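Start | Anleitungen | Werkstatt | Termine | Kontakt

Vorführplatz für Handgreifer einrichten: Ablauf für den Tag der offenen Tür

Die Anleitung beschreibt, wie ein Tischaufbau mit zwei handgeführten Greifern so vorbereitet wird, dass Besucher selbst Aufnahmen machen können und die Daten hinterher trotzdem brauchbar sind. Grundlage ist der offene Tag bei Ovetti im Mai. Die Schritte gelten sinngemäß auch für Schulklassen und Firmenbesuche, sofern ein Betreuer pro Platz zur Verfügung steht.

Voraussetzungen

Zwei Handgreifer mit montierter Kamera, ein Aufnahmerechner mit der Software Merko, ein heller Tisch ohne Muster, ein flacher Kunststoffbehälter als Ablage. Dazu Übungsobjekte aus weichem Material: Beutel, Tüten, Stofftaschen. Starre Objekte eignen sich für den Einstieg weniger gut, weil Besucher damit zu schnell arbeiten und die Öffnungsweite der Finger kaum variieren.

Der Hintergrund sollte ruhig sein. Ein dunkler Stoff hinter dem Tisch genügt. Reflektierende Flächen in Blickrichtung der Kameras sind abzudecken, ebenso Bildschirme, auf denen Bewegung zu sehen ist. Fensterlicht von der Seite ist unkritisch, solange es sich während einer Serie nicht stark ändert.

Schritt 1: Greifer prüfen

Beide Greifer werden vor dem ersten Durchgang vollständig geöffnet und geschlossen. Der Weg muss ohne Ruckeln durchlaufen werden. Spiel in den Gelenken macht sich bei dünnen Folien sofort bemerkbar: Die Finger schließen dann zwar, das Material rutscht aber beim Anheben durch. Schrauben an der Kamerahalterung nachziehen, Linsen mit einem trockenen Tuch reinigen.

Danach folgt der Nullabgleich. In Merko unter »Geräte« den linken Greifer auswählen, Finger schließen, Wert bestätigen, Finger ganz öffnen, Wert bestätigen. Anschließend dasselbe mit dem rechten. Wer die Reihenfolge vertauscht, bekommt gespiegelte Öffnungswerte. Der Fehler fällt in der Vorschau nicht auf und lässt sich später nur von Hand korrigieren.

Schritt 2: Arbeitsfläche festlegen

Die Ablage steht auf der Seite der stärkeren Hand, die Objekte liegen auf der Gegenseite. Zwischen beiden bleibt ein freier Bereich von mindestens 40 cm, in dem gegriffen und übergeben wird. Liegt dieser Bereich zu nah an der Tischkante, ziehen Besucher die Arme an den Körper, und die Kameras zeigen überwiegend Kleidung.

Die Position der Ablage nicht mit Klebeband auf den Millimeter fixieren. Für die Auswertung ist es günstiger, wenn sie zwischen den Durchgängen leicht verschoben wird.

Schritt 3: Einweisung der Besucher

Die Einweisung dauert drei Minuten und enthält keine Theorie. Der Betreuer führt die Aufgabe einmal langsam vor: Beutel mit einem Greifer nahe am unteren Ende fassen, aufrichten, mit dem zweiten Greifer von der Seite herangehen, übernehmen oder führen, ablegen. Danach übernimmt der Besucher die Geräte.

Während der Vorführung nicht sprechen. Erklärt wird vorher oder nachher. Wer beim Greifen redet, macht Pausen, und die Zuschauer ahmen diese Pausen nach.

Schritt 4: Beutel greifen

Durchsichtige Folie ist das anspruchsvollste Material im Satz. Sie hat wenig Kontrast zur Tischfläche und knickt oberhalb der Klemmstelle leicht weg. Die Finger werden senkrecht zur Falte angesetzt und vollständig geschlossen, bevor angehoben wird. Der zweite Greifer bleibt in dieser Phase offen und wartet auf der freien Seite.

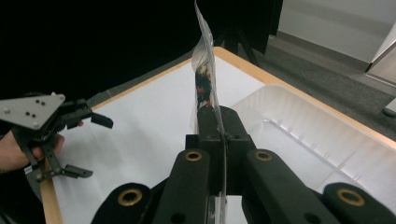 Meirion Howells wandte ein, bei seinen eigenen Durchgängen sei die Folie immer dann weggerutscht, wenn er den zweiten Greifer zu früh bewegt habe. Man solle den Leuten deshalb sagen, dass sie erst den einen Griff beenden und dann den anderen beginnen. Seit die Betreuer es so ansagen, ist der Anteil abgebrochener Durchgänge an diesem Platz gesunken.

Hat der Beutel einen Aufdruck, sollte dieser oberhalb der Klemmstelle bleiben. Er dient bei der Nachbearbeitung als Anhaltspunkt für die Lage des Objekts. Vollständig unbedruckte Folie erst verwenden, wenn die Besucher mit der bedruckten zurechtkommen.

Schritt 5: Aufnahme starten und beenden

Gestartet wird am Rechner durch den Betreuer, nicht am Greifer. Der Besucher hält beide Geräte ruhig über dem Tisch, bis das Signal ertönt. Nach dem Ablegen des Objekts werden die Greifer geöffnet und wieder in die Ausgangslage gebracht, erst dann wird gestoppt. Ein Durchgang sollte kurz bleiben. Nach 8 Durchgängen wechselt die Person, da die Bewegungen dann merklich nachlässiger werden.

Misslungene Griffe werden nicht gelöscht. Sie erhalten in Merko die Markierung »Abbruch« und bleiben im Datensatz.

Schritt 6: Daten sichern

Nach jeder Besuchergruppe die Serie abschließen und auf das Netzlaufwerk kopieren. Am offenen Tag kamen 1366 Durchgänge zusammen – über 40 davon ohne gültigen Zeitstempel, weil ein Rechner nach der Mittagspause nicht neu synchronisiert worden war. Pierina Carbone hat die betroffenen Dateien anhand der Dateinamen wieder zugeordnet. Der Abgleich der Uhrzeit steht seitdem auf der Checkliste, einmal morgens und einmal um 13 Uhr.

Häufige Fehler

Finger schließen nicht ganz: Nullabgleich wiederholen. Hilft das nicht, den Zugmechanismus auf Folienreste kontrollieren.

Vorschau ruckelt: Zweite Anwendung auf dem Aufnahmerechner schließen. Betroffen ist nur die Anzeige, die Aufzeichnung läuft in der Regel sauber weiter.

Spur bricht ab: Der Greifer wurde zu nah an den dunklen Hintergrund geführt. Arbeitsbereich nach vorn verlegen oder mehr Struktur auf den Tisch bringen, zum Beispiel durch weitere Objekte am Rand.

Objekt haftet am Finger: Tritt bei dünner Folie und trockener Luft auf. Finger mit einem leicht feuchten Tuch abwischen, vor dem nächsten Durchgang trocknen lassen.

Für den Rückbau die Greifer geöffnet lagern, Akkus entnehmen und die Beutel nach Material getrennt zurücklegen. Stark zerknitterte Folien können im Satz bleiben.

Weitere Beiträge
Akkuwechsel am Handgreifer ohne Neustart
Merko: Serien zusammenführen und exportieren
Besuch bei Rizzi – Sortieren von Stofftaschen
Staner-Halterung nachrüsten
Checkliste für Betreuer am Vorführplatz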